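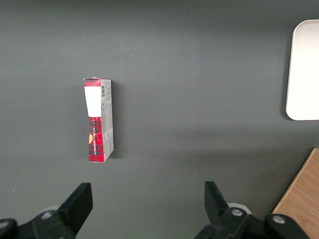 Stop Throwing Away the Awkward Examples

Most groups that teach robot arms by demonstration keep a count of episodes, and the count is what gets reported. I have sat through enough of these updates to know how they go. Somebody says 1447, everyone nods, and the talk moves on to training. I think the count is the least useful thing we could be writing down, and that we'd do better to argue over what goes into the pile.

My own work is tabletop picking. A person drives the arms, the arms move small household things to and from a tray or a drawer, and the recordings go to a model that is supposed to learn the job. At Skinero, where I spent two years running sessions like this, we had an unwritten rule that a good demonstration was a smooth one. If the operator hesitated, came in at a bad angle, or had to back off and try again, the episode was marked down and usually deleted. I followed the rule and taught it to new operators. I now think it was wrong.

Ziad Nasrallah was the first to push back on it. He had been reading the reject log, and he noticed that the rejects were all the same kind of thing: a carton lying at an odd tilt, a bottle too close to its neighbor, an object far out near the edge of reach. We were deleting the cases we had the fewest of. What stayed in was a robot that had only ever seen easy reaches.

We pulled 38 rejected episodes back out and looked at them one at a time. In 16 the operator had made a real mess and the episode deserved to go. The rest showed a person dealing with a harder start and getting there anyway, a bit slowly. They went back in.
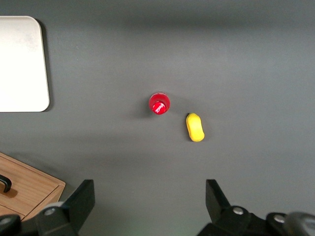 What the operator decides before moving

Layout matters as much as the motion. Put a round bottle cap under the wrist camera, with a smooth oblong thing just beside it, and the operator has a choice to make. Which one first? Come in from which side, so the fingers don't knock the other? That choice is part of what the model should learn, and it disappears if the objects are always set out with plenty of room between them.

Wing-yan Ng, who manages the schedule on our current project, takes the other side. She says hard layouts tire people out, and tired operators produce bad recordings that look fine in the log. She has a point. Her answer is to mix them, with easy layouts in between, and to let operators stop when they want to. I can live with that. It costs throughput, and I would pay it.

I am less patient with the idea that more hours will cover for a narrow setup. Preltow, the project before this one, had plenty of hours. The tray stayed where it was, the cabinet stayed where it was, and the operators got very fast at it. When we moved the tray a hand's width, the model reached for the old spot. More of the same would have taught it the old spot a little harder.

So here is what I would ask of anyone running a collection. Write down how the table was set for each episode, in plain words. Keep the slow ones if they end well. Keep the corrections too — a grasp that slips and gets fixed is worth having, as long as it's labeled. And have the people who drive the arms look at the rejects, not only the people who train the model. 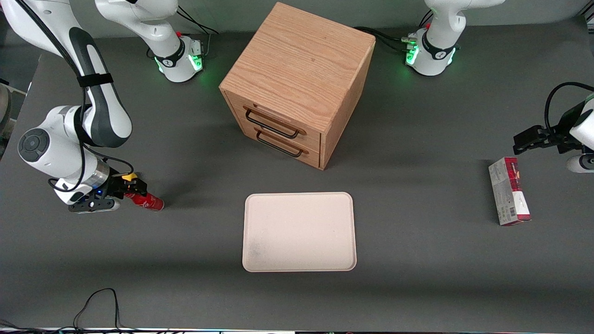 Greenberg, March

A note added after the first version of this went around. Adelmo Testa wrote to say that I make it sound as if smoothness has no value, and that jerky driving teaches jerky robots. Fair enough. I would still cut an episode for shaking or for wild overshooting. My complaint is with cutting one because the object was hard to get to.

He also asked about two-arm work, which I left out. It makes the problem worse. While one arm is holding a can, the other can be waiting with its fingers open, and a reviewer in a hurry will call that idle time and trim it. Waiting out of the way is something the second arm has to learn as well. Uthai Saengthong has started tagging those stretches by hand on our side, and I'll send the tag list to anyone who asks for it.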